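Workshop notebook, July 2018

Wifi day. I've been putting this off since February, when the first complaints about the back of the building came in, and I finally gave it a whole afternoon. Writing it all down while I still remember which cable is which.

Where we started: one router in the front office, on the shelf over the printer, doing its best. The signal is lovely if you sit next to it. By the time you get to the back room it drops in and out, and video calls from there are a lost cause (you've all seen me walking down the hall with my laptop held out like a tray). The provider swears the line into the building is fine, so I wanted to check that first before spending money.

Plugged my laptop straight into the modem with the short yellow cable. 77 down, 11 up, three tests in a row with hardly any wobble. So the provider is right, grumble grumble, and everything we lose we lose ourselves between the modem and the chair.

Then I did the same test over wifi. At the front desk, very nearly the full speed. In the back room with the door open, 20. With the door shut, 9, and one test just hung there and never finished! I'd always blamed the long hallway, but look at the difference a door makes. It's that heavy old fire door with the metal skin on it, and I should have thought of it ages ago.

First thing I tried was free: moved the router off the shelf and up on top of the tall cabinet, away from the printer. A bit better in the hallway, no change at all in the back. Left it up there anyway. If you need to get at the reset button, take the step stool, please don't climb on the chair with wheels.

Second thing was channels. The scan showed more than 20 networks, which surprised me, I didn't think Wellville had that many people in it, never mind on our one block. Nearly everybody is piled up on channel 6, us included. I set ours to 11 by hand on the slow band and left the fast band on automatic. The little jumps and stalls at the front got noticeably fewer after that. I want to watch it for a week before I call it fixed, though. A Saturday afternoon is quiet around here and the neighbors may not all be in.
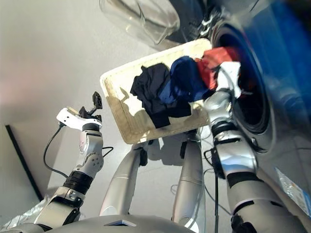 Third thing, the Hesto extender that has been sitting in the drawer with its plastic still on. Setup was easy enough once I gave up on the app and used the web page. I put it in the outlet at the far end of the hall, just on our side of the fire door, and got a strong signal in the back but miserable speed. Makes sense when you think about it, it's repeating everything over the same air, so it can only pass along what it hears. Moving it halfway down the hall helped some. Good enough for email, I still wouldn't take a call on it.

So I'm now pretty sure the answer is a wire. There's already a conduit above the ceiling tiles left over from the old phones, and I poked a flashlight up there and it looks clear for as far as I could see. One run of cable to the back, a proper access point on the end of it, done. I looked at two. The Annamalai takes its power through the network cable, so no outlet needed up on the ceiling, which I like a lot. The Cilleck is cheaper but has its own power brick, and then we're back to hunting for a socket. I'm leaning toward the first one, but if anybody has lived with either of them, write it in the margin here.

Things I changed today, so no one goes crazy on Monday: router is on the cabinet, slow band is on channel 11, the extender is in the hall outlet (please leave it plugged in, the vacuum can use the one by the sink). Network name is the same as before and so is the password. The guest network is off for now. I turned it off for the tests and then thought, who was even using it? If you were, tell me and I'll switch it back on.

Still to do:
Measure the conduit run properly, with string, all the way through.
Find out if the old phone cable can be pulled out and used to drag the new one in.
Repeat the speed tests on a busy weekday morning, door open and door shut.
Update the router firmware (didn't dare with only one working connection in the building).
Put a label on the modem, the yellow cable looks exactly like the other yellow cable.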